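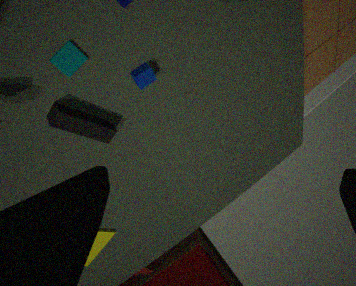
A simulated wrist camera view from the gripper comparison at Edora.

Edora will extend its simulated gripper trials through July, according to Chaimae El-Sayed, who leads the evaluation. The team has completed 723 runs with two finger designs.

“The wide fingers hide too much from the wrist camera,” El-Sayed said. “We need a second view to judge the approach.”

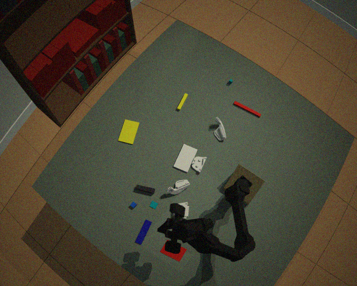
Controller settings remain the same for both designs. Essam Helmy, the project engineer, said six settings had been rejected early on.

“Small blocks are the harder test,” he said. “I would not choose a finger on bar results alone.”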